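Condham Robotics Workshop
Minutes of the Wednesday meeting, August
Started 6:30 p.m., back bench

Chair: Shayne Trevaskis
Notes: Horacio Rivadeneira

1. Last month's minutes
Read and accepted with one fix: the spare driver board went to the Darano team, and it has come back already. Thanks, Darano!

2. The gripper fault
This took up most of the evening and it was a great discussion, so the notes are long.

Shayne went over what happened. During a run of pick-and-place trials on the grid sheet, the hand-held gripper stopped answering the trigger with the fingers part way closed. The motor kept pulling. The operator let go of the trigger, nothing changed, and the stop button on the handle did nothing either. Power was cut at the bench supply after 8 seconds or so. No one was hurt and the part being held was fine. The motor housing was too warm to keep a hand on.

The log shows 177 grasps completed before the fault, and the current creeping up over the last 17 of them. Really useful to have that log! Horacio only turned it on the week before, and everybody agreed it stays on for good.

What we know so far:
The stop button was read by the same Stimodum control program that had hung, so pressing it could not do anything. Shayne reproduced this twice on the bench with the fingers off, and it hangs the same way each time the current reading goes over its range.
The rise in current looks mechanical. Horacio suspects drag in the linkage, and would like the bushings out and measured before anybody guesses further. Van der Merwe (the supplier for the bushings) has been asked for the fit they recommend and has not answered yet.
The cable was a suspect too. It was wiggled through full travel with a meter on it and never dropped out. The meeting was happy to set that one aside for now, though the zip ties will be looked at again when the arms come off, in case one is rubbing.

There was a good argument over whether to fix the program first or the stop button first. The button won easily. A stop that depends on the program is no stop, and it should have been caught when the handle was wired. Shayne put a hand up for that and was thanked for bringing in the full write-up, which is excellent and worth everyone reading.

Decided:
The stop button gets rewired to break motor power directly, no software in between.
Current limit on the supply goes down to 3 amps until the linkage has been checked.
No trials by one person alone. The second person stays within reach of the supply switch.
The program gets a proper out-of-range check, and a timeout that lets the fingers go slack. There was a question about whether slack is right when something heavy is being held. For the light parts we use now, yes. To be raised again before we move up in weight.

3. Grid sheet
The sheet has worked nicely and the doubled outline makes it easy to talk about where a grasp was tried. Somebody asked for the rows to be labeled along one side so positions can go straight into the log. Agreed, in pencil first. Horacio would also like a clean copy drawn up while the gripper is in pieces, as the present one has picked up specks and smudges.

4. Incident sheet
We did not have one, so the first account of the fault was on the back of a parts list. Shayne's draft fits on one page: time, what was being done, what was seen, how power was cut, what was touched afterward. Two changes were asked for, a line for the log file name and more room for the sketch. Adopted with those changes. Copies to hang by the supply.

5. Any other business
The Darano team would love to see the stop wiring once it is done and may copy it for their own handle. Very welcome!
Request for a second multimeter, carried over.

Actions
Shayne: rewire stop button, test with fingers off and then on, finish incident sheet
Horacio: pull and measure bushings, chase Van der Merwe, save the fault log somewhere safe
Both: out-of-range check and timeout in the program

Closed 8:10 p.m.

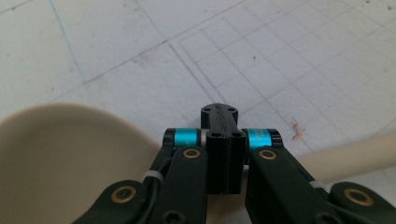 Item 2: the gripper over the grid sheet, with brass bushings in the arms and a zip tie on each side.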